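Dresholm Round Flange, Black
Sold by Vendlow

Round plate with a matte black face and a raised rim. Six through holes are arranged in a ring around the center. For mounting tools, brackets and adapter plates where the tool side has to come off and go back on in the same position.

Specifications
Finish: matte black face, raised rim
Hole pattern: six, ring
Service interval: 3000 hours
Storage temperature: up to 90 °F
Warranty: 2 years
Minimum order: one piece; carton quantity 200

Fitting
Wipe the face with a dry, lint-free cloth before mounting. Start all six screws by hand, then tighten in a star pattern in two passes. Do not use the rim as a stop for the tool plate. Screws are not supplied; order by thread length from the Chacko fastener list.

Cables should arc clear of the flange face with enough slack for full rotation. Where a ribbed bellows cover is fitted beside the housing, check that no cable rests in the ridges. Plastic sheeting used as a dust cover must be kept away from the rim during rotation.

Spare parts
Bellows covers and mesh are listed under Studton accessories. Quote the flange part number when ordering; covers from the old series do not fit. Orders placed in December ship with the revised fitting sheet.

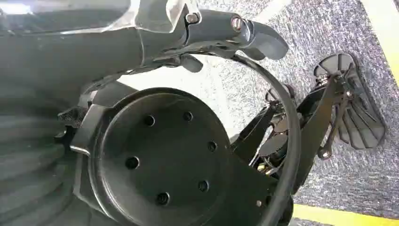
Ordering and technical questions
Contact Razia Soomro, parts desk. Include the tool plate drawing with any request for a non-standard hole pattern. Prices valid from Mon 11 January.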